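**Brown ring marks on my table after a week away, is it the oil?**

*Laurinda Cunha, February 26, 2020*

Hello all, hoping someone can put me right. I bought a big secondhand table from a chap in Sillow and spent most of my time off sanding it back. It's beech (or so he told me) and it had a horrible orange varnish on it that came off in strips like sunburn. I went up to 200 grit, wiped it with white spirit, left it overnight and gave it two coats of Duman furniture oil with a rag.

It looked lovely! Then we went to my sister's, and when I got home there were pale patches all down one side and it felt tacky near the middle. My elbow stuck to it at breakfast. The heating was off all week, so the kitchen was freezing.

I'm after a flat brown with no shine whatsoever, and I'm starting to wonder if oil will ever give me that. Do I wait, wipe it down, or sand the whole lot off again?
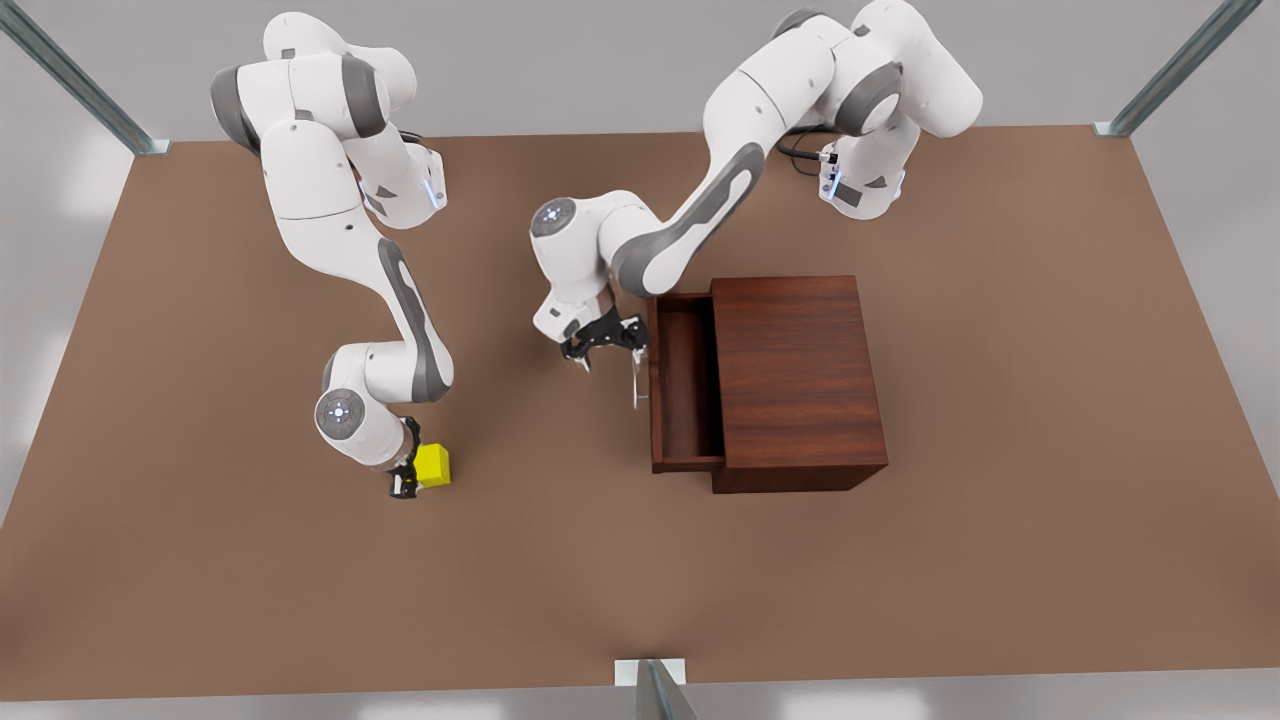 *The sort of colour I'm after: light chocolate brown, matte all over.*

I've still got half a tin of the oil and I'd rather use it up if I can. It's only a kitchen table, but with two boys and a lot of gravy it does need to stand up to a wipe.

**Ozan Erdem**

Too much oil. Wipe it off.

**Şengül Baysal**

Ozan's right, but there's a bit more to it. I did the very same thing to a sideboard last July and nearly cried. The tin says "apply generously", and what it ought to say in much bigger letters is that you have to wipe off every scrap that hasn't soaked in, after fifteen minutes or so. Anything left sitting on top goes gummy, and a cold kitchen makes it worse.

Don't sand yet! Put a bit of white spirit on a clean rag and rub the sticky places along the grain, then go over it all with a dry cloth (an old pillowcase is ideal). Get the heating on and leave it three or four days. If it's still tacky after that, rub it gently with 400 grit and do one very thin coat. And please lay the oily rags out flat outside to dry before you bin them, they can catch fire on their own if they're bunched up.

The pale patches might just be thirsty wood, in which case the thin coat should even them up. As for the brown, clear oil won't get you there on beech. You'd want a stain underneath, so that does mean going back to bare wood, sorry. Try it on the underside first, beech can go very blotchy.

**Nermin Avcı**

I never bother with oil, I had a tin of Civham matt varnish for £27 and it's been fine for years. Couldn't tell you if it goes over oil though. My table's pine.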